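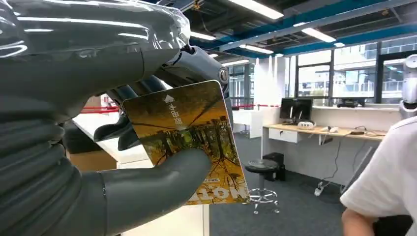
Why do two ewes of the same breed and weight make such different prices at the same mart?

Mostly feet, teeth and who happens to be leaning on the ring that morning, going by what I saw at Takden in October.

I picked breeding sheep sales for my project as my uncle keeps Mules and moans about prices all year (he'd moan if they doubled, to be fair). I went to 2 sales and wrote down the price, age and pen number for 47 lots of shearlings and older ewes, then had a nosy at their mouths beforehand if the seller let me. Most did! One chap from Warraich Farm even showed me how to tip a ewe up to look at her feet, and I got a muddy coat for my trouble.

The older ewes with a tooth missing were nearly always the cheap ones, no surprise there. What I hadn't expected was how much the running order mattered. The first 6 lots at the second sale went for less than very similar pens an hour later, when the ring had filled up and the bacon roll queue had gone down. My tutor, Ivone Seixas, thinks I should have noted how many bidders there were each time, and she's right, but it's hard to spot a man bidding with one eyebrow.

The top price of the day was 1,830 guineas for a Texel ram, which I've left out of my tables as he'd have wrecked the averages. I did go and look at him though. Massive back end, lovely head, very rude to the ram next door.

If I did it again I'd go to a spring sale too, with ewes and lambs at foot, and I'd take a clipboard with a cover on it. Half of page three is still a bit of a smudge, so lots 31 to 33 are missing their ages.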